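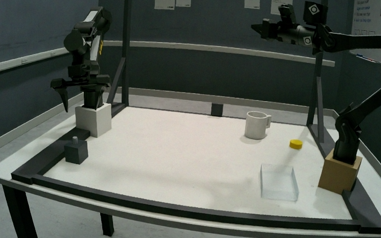
Handout 7 – When two arms share one table

Please read before the laboratory and bring it with you. The case was recorded in the simulator in August, during tests of the Burkis controller, and we use it this term because the fault is small and easy to repeat.

## What the task was

The left arm must pick up the mug, lift it over the clear box and give it to the right arm. The right arm waits with its gripper open, takes the mug and puts it down on its own side. The yellow disc is an obstacle and must not be touched. The operator starts the run and does not touch anything after that.

We made 300 runs with the same start positions. In 194 of them the handover was completed. The others stopped or failed, and 75 of these failures had the same cause. This handout is only for that group.

## What went wrong

In the 75 runs the right arm closed its gripper too early. The left arm was still moving, so both arms held the mug for a moment and pulled in different directions. The simulator reported a very high force at the left wrist, then the mug jumped out of the fingers. In several runs it fell inside the clear box, and the left arm tried to follow it and hit the wall of the box.

The first explanation in our group was bad friction values. We spent a long time changing them, and the number of failures stayed almost the same. I mention this because students often begin there too.

The real cause was in the timing. The right arm finds its own hand position from the markers on its wrist. When the view of the markers was blocked by the other arm, the program did not report a lost marker. It continued to send the last good position, with a new time stamp. The handover program looked at the time stamp, found it fresh, and decided that the arms were in place.

> An old measurement with a new time stamp is more dangerous than no measurement.

## Why the protective stop did not help

The force limit worked as it was written, but it was checked for each arm separately, and only after the motion step was finished. In a simulator the result is a strange jump of the mug. With real arms it can be a broken finger or a damaged gearbox, and a person who stands close can be hurt by a flying part.

A second weakness was found in the Skisoria log viewer. It shows the two arms on different time axes, and the reader must line them up by hand. For this exercise use the exported text file.

## What was changed

1. The marker program keeps the time of the real observation and never replaces it.
2. If the observation is too old, both arms stop. Stopping only one arm is not allowed during a handover.
3. The right gripper closes only after the left arm has reported that its speed is zero.
4. The force limit is checked inside the motion step, for both arms together.

Change 3 makes the handover slower. We accept it.

## Work for the laboratory

Work in pairs at the computers in the Trutthorpe room. Load the scene "Cozma" and keep the old controller for the first part.

- Find one failed run and write down the moment when the marker position stops changing.
- Compare it with the moment when the right gripper begins to close. How long is the delay?
- Apply change 1 alone and repeat the run. Describe what the arms do now.
- Apply changes 2 to 4 and repeat again.
- Write half a page: which of the four changes would you still need if the marker was never hidden?

Save the log before you reset the scene, the reset deletes it. Reports without the log file can not be marked.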